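Jirora kitchen pack for gripper sim, worth paying for?
Simulation tools > Reviews

drusham_dan
Looking at the Jirora kitchen pack. The seat license covers 18 object models plus cabinets with handles, and a wrist view for a two-finger gripper. Has anyone trained on it?

tautahi21
Used it since October. Setup took 5 minutes. The objects are fine for pick tests. I would not use the cabinets for contact work, the handle friction is wrong out of the box.

mrashti
Disagree on the handles. Friction is a setting in the scene file. Ours was fine once we raised it.

tautahi21
You shouldn't have to raise it on a paid pack.

gpenry
My complaint is the wrist view. If the arm turns away from the counter you get plain background and two fingers, and my policy wandered.

mrashti
That happens with any wrist view. Add a fixed one.

drusham_dan
Can someone post what the wrist view gives you? The store page only shows the whole room.

lhalliday
Two from my runs. The one with the yellow box has the cabinet in view, the other has only the gripper against the background.
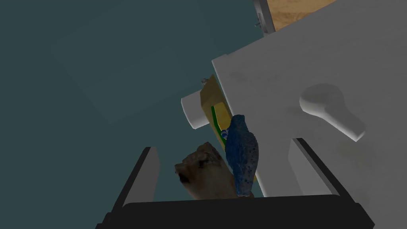
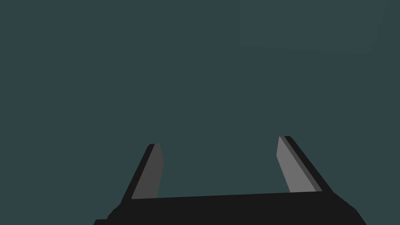

Posted by lhalliday (Lorraine Halliday), member, 75 posts
25 July 2024

drusham_dan
Thanks. Textures on the blue and brown lumps are better than I expected. Background is very bare.

gpenry
Bare is what I meant. I'd wait for a sale.

lhalliday
I renewed mine. Prakdale costs more and I don't need its extra rooms.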